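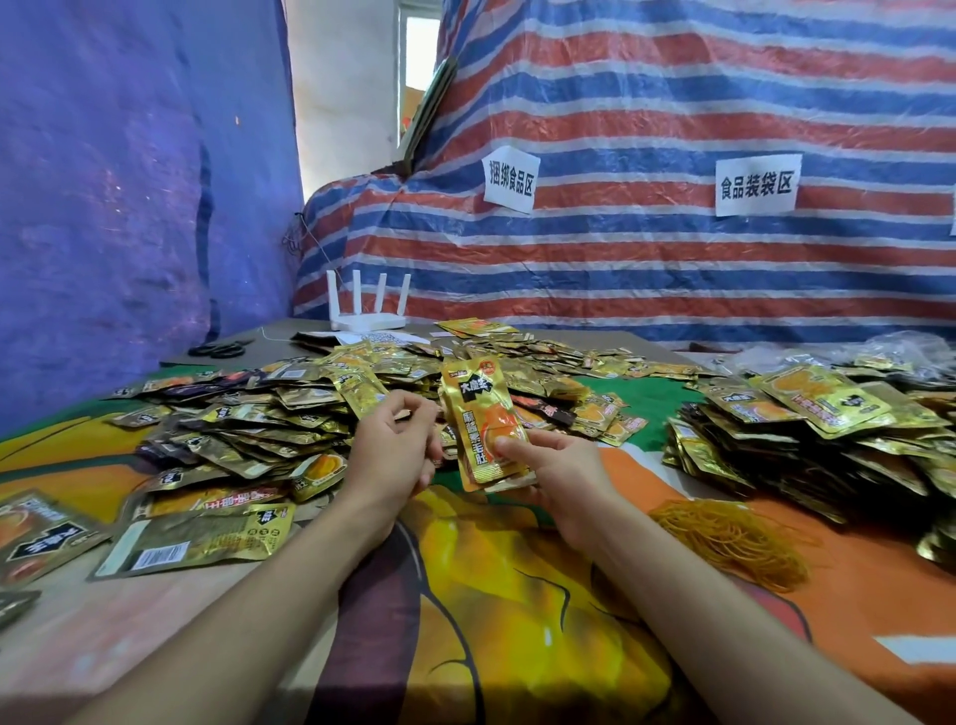 Fig. 1 – Sachets dorés en vrac sur la table de tri.

Projet de Consuelo Montoya et Ignacio Urquijo, rendu le 16 novembre 2020

2. Le poste de travail
Nous avons étudié un petit conditionnement manuel de snacks épicés, monté sur une seule table dans un espace fermé par des bâches. La nappe est très colorée et les sachets brillent, ce qui gêne un peu le repérage des faces. Les sachets en vrac occupent le milieu, les piles serrées sont à droite.
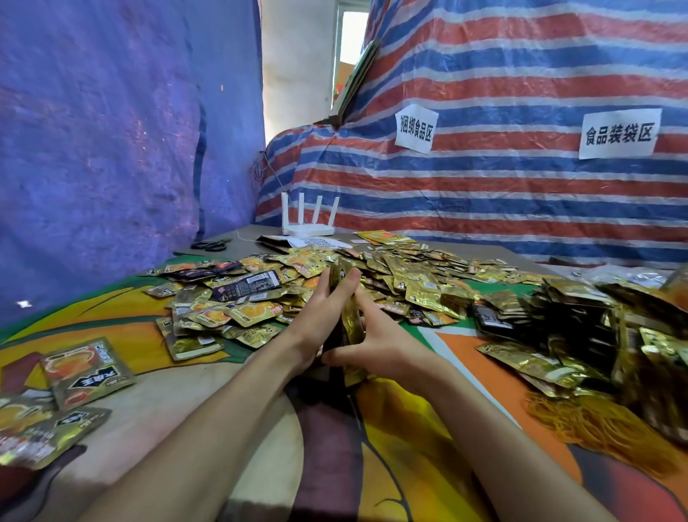

Le geste de base consiste à égaliser les bords d'une petite pile tenue entre les deux mains. Pour notre essai, nous avons fixé des lots de 10 sachets – un chiffre à revoir selon le format.

Nous proposons de réserver le côté droit aux piles prêtes et de garder l'avant de la table libre.

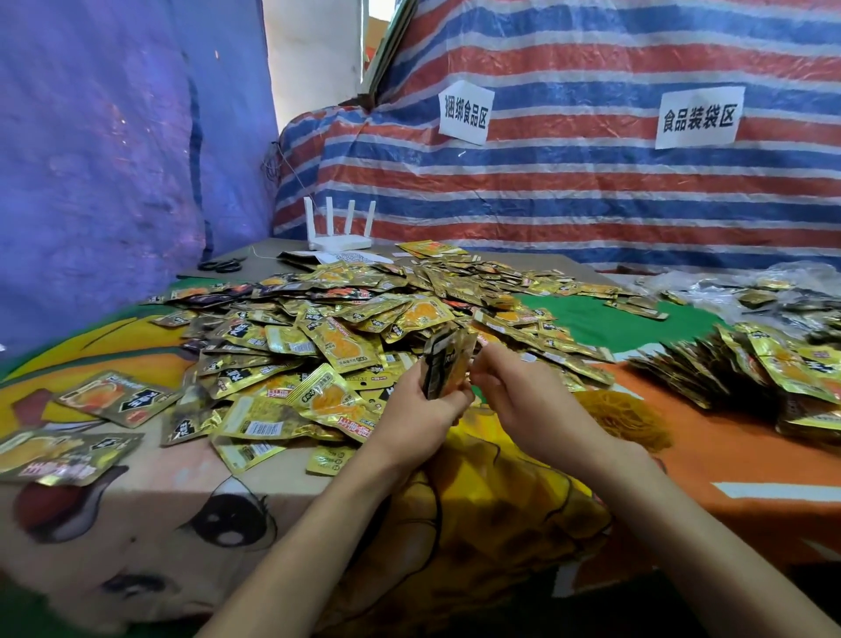 3. Limites
L'essai n'a porté que sur trois séances, en septembre. Le temps par lot reste à mesurer.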